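Speaker notes – What is inside an old office computer, and what to do with it
Repair evening, Skuscombe library, upstairs room
Talk about 40 minutes, then questions at the tables

Before start
Put the tower on the front table, still closed. Screwdrivers in the tray, magnets away from the tray. Ask if the people at the back can hear me. I speak slowly when I am nervous and fast when I am comfortable, so please raise a hand if it becomes too fast.

Slide 1 – Title
Good evening and thank you for coming. I have repaired office computers for 12 years, first in a school and now in the Mousavi workshop in Cistodgate. Tonight I want to talk about the desktop tower, the big box which stands under the desk and collects dust. Many of you have one at home which you do not use any more. Maybe it is in the garage. I hope that after this evening you will open it.

(Ask: who has opened a computer before? Wait for the hands. Last time it was fewer than half.)

Slide 2 – Why open it
Most of the machines that come to us are not dead. They are slow, or loud, or they do not start because of one part. The owner has bought a new one already and feels a little guilty about the old one. In the last count we made, 1585 machines came through the workshop doors, and I still remember the first, it was full of cat hair.
The parts inside a tower are made to be changed. This is the big difference from a thin laptop, where many parts are glued or soldered. In the tower you can reach nearly everything with your hand and one screwdriver.

Slide 3 – Before you touch anything
Switch off. Pull the power cable out of the wall, and then press the start button one time and hold it. Some electricity stays in the machine for a short time.
Touch bare metal on the case before you touch the parts. If you have a wrist strap, use it. If the carpet is thick, go to the kitchen.
Take a photo of the cables with your phone. Take one more from the other side. I say this every time and people still come to me with one cable left over.
Never open the power supply itself. I will come back to this later.

Slide 4 – Opening the case
Lay the tower on its side so that the motherboard is at the bottom, flat, like the floor of a room. It is much easier to work downward than sideways, and screws do not fall behind the desk.
The side panel comes off in different ways. Some have two screws at the back, some have a lever. On older office machines you often find colored plastic parts inside, and the color means "you may move this one with your fingers." Blue is common, green also. Look for these before you look for screws.
Do not pull hard. If it does not move, there is a latch you have not seen yet.

(Open the tower on the table now. Hold up the panel so the people in the back see it. Put it under the table, otherwise I will cut my hand on it, as in Zasthorpe.)

Slide 5 – Dust
Use a soft brush and a can of air. Go outside if you can. Hold the fan with one finger when you blow, so it does not spin too fast.
Do not use the vacuum cleaner from the living room. It can make static, and it can swallow a small screw or a jumper.
Look at the vents with special care. A closed vent makes the whole machine hot, and then the fan becomes loud, and then somebody says the computer is too old.

Slide 6 – Finding your way around
I like to learn the inside of a tower as one learns a town. First the big buildings, then the streets. 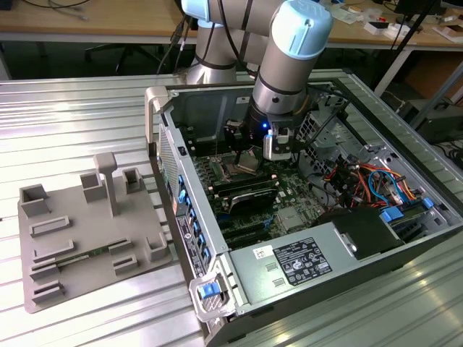

The motherboard is the ground where everything stands. The processor sits in its socket, and the metal on top of it takes the heat away. Between the processor and this metal there is a gray paste, and when you lift the metal you must clean the old paste and put new. A drop like a small pea is enough. More paste does not make it cooler – it only makes your fingers dirty.
The memory goes in the long narrow slots. It is the cheapest help for a slow machine and also the easiest part to change. Open the clips at the ends and the stick comes up. The new one goes in only one way, so compare the notch first. Press until you hear the click. People are afraid of this press, it needs more force than they expect.
Expansion cards stand in their own slots and reach to the back of the case. Normally there is one screw or one clip for each card. If you remove a card, close the hole at the back with a metal cover.
The drives live in the cage. In an office machine there is often a plastic latch on each drive, you squeeze and slide. This is the place where your letters and your photos are, so we speak of it separately.

Slide 7 – The wires
The wires look terrible and they are not. Yellow is normally 12 volts, red is five, orange is 3.3 and black is ground. In some machines the maker used his own order of wires, so do not put a power supply from one brand into another before you have checked the plug.
Pull on the plug, never on the wire. When you finish, put the wires away from the fan. A small cable tie costs almost nothing.

Slide 8 – The power supply
As promised. It is the metal box where the wall cable goes in. You can take out the whole box and put in another one. You do not open the box. Inside there are parts which keep a dangerous charge, also when the cable is out. Read the label on the outside and write down the numbers before you buy a replacement.

Slide 9 – The data
If you give the machine away, the drive must be cleaned first, or you keep it in a drawer. Deleting the files is not enough, and emptying the trash is also not enough. We can do it for you in the workshop, it takes from one hour to one night depending on the size. Bring the drive in a paper envelope with your name on it.

Slide 10 – Keep, give or recycle
Keep it, if new memory and a solid state drive make it useful again. In my experience this is the case very often.
Give it, if it works and you do not need it. The Cistodgate school club takes towers until August, without monitors please.
Recycle it, if the board is dead. Take out the small round battery first and put it in the battery box at the entrance. Our shelf in the workshop has more than 4000 saved screws on it, so please do not throw away yours either.

Last part – hands on
Now we go to the tables. There are 10 places, so share if necessary. Everybody takes out one stick of memory and puts it back, and after that the drive. Please leave the processor in peace tonight, I have brought only one tube of paste.
The library closes the upstairs room at nine, so at 8:45 we collect the tools.

(Remember: count the screwdrivers. Ask for the adapter from the projector back. Leave the Mousavi leaflets by the stairs.)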